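When the arm lets go: tracking down a gripper that drops things

Posted 06/11/2019 by Araceli Casado

Every two-armed robot owner I know has a dropping story. Ours is about a right gripper that would pick up a pen beautifully, carry it most of the way to the pen holder and then open in mid-air. It did this for most of October, never when we were watching closely, and it taught me more about grippers than the whole year before it. I love this sort of fault (once it's fixed), so I've written up how we found it, in an order you can follow on your own bench.

Our robot is called Rover, which is silly for something bolted in place, but the name was there before I was. Your menus and connectors will differ from ours. The method should carry over pretty well.

Before you touch anything

A gripper that opens by itself can also close by itself. Treat it that way until you know better.

Find the stop button and press it once, on purpose, with the arms parked. Check that both arms stop and that you know how to bring them back. Vasco Patrício did this on our first morning and found that releasing the stop let the gripper go to its last commanded position straight away, fingers and all. If yours does the same, clear that command before anyone reaches in.

Keep one person on the button and one person at the keyboard. Don't try to do both. Tie back long hair, take off lanyards, and don't catch things that fall! It's a strong instinct. We practised letting a pen roll off the table a few times just to get used to it.

Use light objects you don't mind losing. No glass in the lifting tests, nothing full of liquid, nothing heavy.

Step 1: Write down what the drop looks like

"It drops things" covers at least three different faults. The object may slip slowly through closed fingers, the fingers may open a little, or they may open completely. Watch the fingers and ignore the object. Chiyo Katayama spotted ours by standing to the side and looking only at the finger plates: they sprang right open, as if told to. That ruled out worn grip surfaces, which I had been quite sure of, and which I had already ordered.

Note the arm's position too. Low or high, stretched out or tucked in, wrist turned which way. A scrap of paper is fine for this.

Step 2: Hold still, then hold and move

Close the gripper on a marker and leave the arm parked for 8 minutes. If it drops with nothing moving, look at the motor, its temperature and its power supply first. Ours held happily every time.

Now do the same grip and move one joint at a time, slowly, through the range it uses in the real job. Start with the shoulder and work down towards the hand. Put the arm back where it began between joints, or you'll never know which one did it.
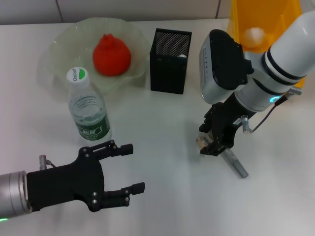
Should you clear the table before running these tests?
Clear it for the first round, then put the usual things back one at a time, because the fault may depend on a route the arm only takes when it has something to steer round.

That second round was where we got lucky. With an empty table we had no drops. With the working layout back in place, the arm took a higher path with the wrist turned further, and we had 7 drops out of 13 runs. I actually cheered, and Chiyo gave me a look.

Step 3: Follow the cable

Once you have a pose that brings the fault on, stop the robot, isolate the power and look at the cabling with the arm in that pose. Parked, everything on ours looked perfect. With the wrist turned, the signal cable was pulled tight against its connector, with no slack left at all.

Check each of these in turn:

Look for shiny or flattened patches on the cable jacket where it rubs.
Press each connector gently home. If one moves, you've found something.
See whether any tie is holding a cable so firmly that it can't slide as the joint turns.
Compare with the other arm, if you have one. Our left arm had a generous loop at the wrist. The right one didn't.

Amparo Gallardo remembered that the right cable had been re-tied in September, after somebody snagged it. It had been made very neat. Too neat, poor thing.

Step 4: Find out what the gripper does when it loses signal

Please don't skip this one, even if you've already found a loose plug. The cable was our fault, but the drop was a setting. The controller in our gripper, a Cositz, had been set up by us to open on lost signal. Every time the connector blinked, the fingers obeyed.

There's a real choice to make here. Opening frees a trapped finger. Holding keeps a load from falling on somebody's foot. We settled on hold at low force, with an alarm that stops the arm, and wrote down why. Milagros Nieto went through it with us, as she signs off the risk assessment for the room, and she wanted to know how a person would get a hand out. So there's now a manual release, and everyone has used it.

To test the setting, park the arm low over the table, grip a pen, keep hands well away and cut the signal from the software. Watch what happens, and then repeat it with an empty gripper.

Step 5: Repair and prove it

Replace the cable if the jacket is marked. Ours was, so we did. Leave enough slack for the most twisted pose you use, then tie it loosely on both sides of the joint and drive the joint slowly to each end of its range while the second person watches the loop. It shouldn't snag on the hand or hang low enough to sweep things off the table.

Then run the job again in the layout that made it fail. We did 100 transfers, pen to pen holder, and logged each one. There were no drops. Two pens missed the holder, but that's a calibration problem and I'm saving it for another page.

We've added the wrist cables to our monthly check, with the arm turned to its worst pose before anyone looks. The spare grip pads are still in the drawer, if anybody at Vallejo wants them.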